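4.2 书桌上的工位与示教流程

上一节讲的是机械臂本体，这一节讲书桌。审稿之前有朋友翻过草稿，说这一节太像装修日记，我删了一遍，删完发现后面的实验反倒看不懂了，只好又加回来一部分（所以读起来一会儿细一会儿粗，请多包涵）。

先交代一下家底。Stostum是我在家里搭的一台小型桌面臂，底座、肩部和肘部的壳体都是在Takagi共享工坊打印的，电机和驱动板装好之后才搬回家。搬回家的原因很朴素：工坊晚上要关门，而我白天要上班。工坊里的台面又平又空，什么都好抓，Stostum在那儿表现得像个优等生，一回到家就露了馅。家里的桌子有侧板，有背板，东西一多，手腕稍微一歪就会碰到墙。我当时很沮丧，后来想想，要做的本来就是能在家里收拾桌子的机器，那就干脆把这张桌子当成实验台好了！

于是整套流程改成了这样：人先拿着手持夹爪在桌上做一遍，把轨迹和开合量记下来，再由Mumness（我写的那套回放和学习程序，名字是随手起的，别问）转换成Stostum的关节指令。手持端和机械臂端尽量用同样的指垫几何，这一点我们在3.3节已经啰嗦过，这里只补充和桌子有关的部分。

第一个要补充的是张开宽度。在工坊里我习惯把夹爪开到刚刚比物体宽一点就往下探，动作漂亮，回放的时候却老是蹭到旁边的东西。手持的时候人会下意识地微调，手指一碰到瓶子就让开了，轨迹里几乎看不出来，可是机械臂照着走就是一下结结实实的碰撞。后来我给自己定了条规矩，接近阶段两指一律张到最大，到了物体上方再收。听起来笨，可是回放稳定多了。收拢的终点也要留余量，我现在用的是4毫米，再小的话软包装会被捏出褶子，指尖力的读数跟着乱跳。

第二个是透明盒子。把目标容器换成透明收纳盒，是整个项目里最让我后悔也最让我高兴的决定。后悔是因为视觉部分要重做，透明壁在不同角度下忽有忽无，盒沿的检测框抖得厉害；高兴是因为人示教的时候终于看得见里面了，手不会凭感觉乱塞。盒沿的位置最后还是靠桌面标定加一点手工修正解决的，算法上没有什么新意，我也不打算把它写得很有新意。

第三个是布。布袋、软布包、揉成一团的织物，凡是没有固定形状的东西都归在我们的“软类”里。硬的瓶瓶罐罐，夹持点可以由轮廓直接算；软类就得靠示教，人从哪里捏，机器就学着从哪里捏。最麻烦的是带绳子的袋子，绳子会搭到盒沿外面去，回放时夹爪一抬，绳子跟着走，整个袋子就歪了。我试过给绳子单独建模，写了两个晚上，放弃了，改成在示教规范里加一句“先看绳子在哪边”。

图4a 书桌工位，手持夹爪两指张开，透明收纳盒内有束口布袋、红色织物和圆形容器，瓶子斜放在盒外桌面

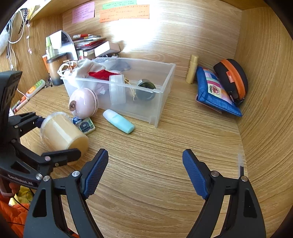 Kohei Kaneko读到这里时问我，既然最后要上机械臂，为什么不直接拖着机械臂示教，省掉手持这一道，坐标转换的误差也就不存在了。他还补了一句，他自己那台就是拖动示教，关节装了编码器，精度好得很，换成手持以后他担心人的手会做出机械臂根本到不了的姿态。

这个问题问得很对，我也确实两种都做过，所以多写几段。拖动示教的好处他都说了，我没有异议。问题出在我这台Stostum的肩关节上：减速比偏大，断电拖动时涩得要命，拖着它去够桌子最里面的角落，人得站起来，半个身子压在桌上，动作自然变形，拖完一组肩膀都酸了。加重力补偿能好一些，但我的驱动板电流环不够干净，补偿开大了会自己慢慢往下沉，有一回差点压到杯子，从那以后我就不太敢在有杯子的时候拖它了。

手持的好处就是快，而且动作是人的动作。至于机械臂到不了的姿态，的确有。Mumness在转换的时候会先过一遍可达性检查，腕部俯仰超限的片段直接标红，我看到标红就重做那一段。刚开始标红很多，多半出在靠近侧板的位置，人手会绕过去从侧面夹，机械臂的前臂就要穿墙了。做久了以后，手会慢慢学会“像机器一样够东西”，这一点挺有意思，我在讨论部分还会提到：到底是人在教机器，还是机器的限制在教人，两边都有一点吧。

顺便说说坐标转换的误差。手持端到机械臂末端的标定我用的是最普通的办法，在桌面上放一块标定板，两边各看一遍，求一个刚体变换。标定板放在桌子中间时误差很小，放到靠背板的地方就变差，最差的一次有7毫米。7毫米对瓶子来说无所谓，对小卡片、小包装就是夹得到和夹不到的区别。我怀疑过镜头畸变，也怀疑过底座，最后把底座拆下来重新锁了一遍，又在底座和桌面之间垫了一层Nilance的防滑垫（隔壁工位剩下来的边角料，刚好够用），靠后的误差就降下来了。严格地说，我同时改了两样东西，没法讲清楚哪一样起的作用，有兴趣的读者可以分开试，我是不想再拆一次了。

再说时间同步。手持端的开合量和图像走的是两条线，最初的版本里两边差了200毫秒，我居然用了很久都没发现，因为我示教时动作慢，慢到看不出来。直到有一次赶时间，连着快速夹放了几样东西，回放时Stostum总是在物体上方就提前合拢，像在抓空气。查日志查到半夜，原因是图像那一路在写盘前排了队，时间戳却是写盘时打的。改成采集时打时间戳以后问题就没了。早先用旧时间戳录的数据我全部作废，心疼归心疼，混在一起训练更麻烦。

作废之后重新录，正式进入表2的一共38段。每一段都从“东西散在盒子内外”开始，以人觉得可以收手为结束，中间不剪。我没有规定先拿哪个后拿哪个，只要求不要把还没放稳的东西压在底下。这样录出来的顺序很随意，对学习来说不太友好，可家里收拾东西就是随意的，我宁愿让Mumness在这里吃点苦头。

光线也要提一句。书桌的采光跟着天气走，墙上有时会落下一块很亮的光斑，曝光一自动调节，透明盒子的边缘就更难认。我试过拉窗帘加台灯，画面均匀了，但台灯在光滑的瓶身上打出高光，检测器又把高光当成另一个物体。折腾了一圈以后我把曝光锁死，取一个偏暗的值，宁可暗部糊一点。锁死之后阴天的数据偏暗，我们在训练时做了亮度扰动，细节见附录。

物品的选择没有什么讲究，全是桌上本来就有的。圆罐会滚，瓶子斜着放时夹持方向和瓶身不一致，拉链包靠着墙，夹爪伸进去的空隙很小，每一种都逼着我改过点什么。比如拉链包，最初的接近方向是从正上方，指垫下去时外侧那根手指总要擦到侧板，后来改成先把腕部转一点再往下，才算绕过去。浅粉色的圆形设备是另一个难题，表面弧度大，两根手指夹在最宽处以上就会往上滑，夹在最宽处以下又离桌面太近。指垫上的纹理多少帮了点忙，不过真正起作用的还是放慢收拢速度，让它自己在两指之间找正。

图4b 同一张书桌，双指朝向桌面，透明收纳盒内装有布袋、织物和小件物品，薄荷蓝色瓶子位于盒前
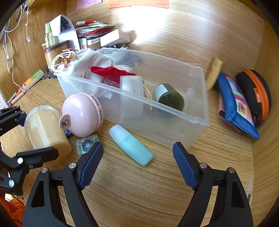
收拢速度的事还没说完。放慢以后，硬物的夹持变稳了，布料反而变差，因为布在慢慢受力的过程中会从指缝里往外溜，快一点一把捏住才牢靠。所以Mumness里现在有两条收拢曲线，硬类慢，软类快，由分类结果来选。分类错了怎么办？选慢的那条。慢慢夹布最多夹不住，快夹硬物却可能把瓶子弹飞，我在工坊里弹飞过一次，瓶盖找了好半天。

两条曲线是2022年3月23日那一版加进去的，之前的回放记录统一归为旧版，表2没有收录，想看的话附录里有一张单独的表。新旧两版之间我还换过肘部的线缆走向，原来线从外侧绕，前臂转到侧板附近时会挂住，现在改成贴着内侧走，用扎带固定，活动余量留得比较大。换线之后关节零位漂了一点，重新标过，标定文件跟着版本号一起存，免得以后自己都搞不清哪份配哪份（我吃过这个亏）。

放置动作我用的是最保守的策略：夹爪移到盒子上方，下降到预设高度，松开，再直着退出来。预设高度一开始是固定值，盒子里东西少的时候像在往下扔，东西多的时候又会压到底下的物品。改成根据示教里松手时的高度来估计之后好了很多，不过遇到堆得很松的布，估计值还是偏高，松手后东西会顺着布坡滑到一边。这个我暂时没有好办法。给指尖加触觉当然可以，只是走线又要多一路，肘部那个位置已经塞不下了。

最后记一下安全方面的设置，家里搭这种东西的人可能用得上。急停按钮装在桌子前沿，坐着就能拍到；关节限速设得很低，比实验室里常见的值低不少，看它动起来有点着急，但手伸过去时心里踏实；示教时机械臂一律断电，折到桌边，回放时人的手离开桌面，两件事绝不同时做。背板那一侧另外设了软限位，离墙留出一小段，前臂到了那里会停下来等确认。软限位会让最靠里的一小条区域变成死区，放在那儿的东西Stostum够不着，4.3节统计成功率时把落在死区里的物体单独列了一栏，没有并进失败里。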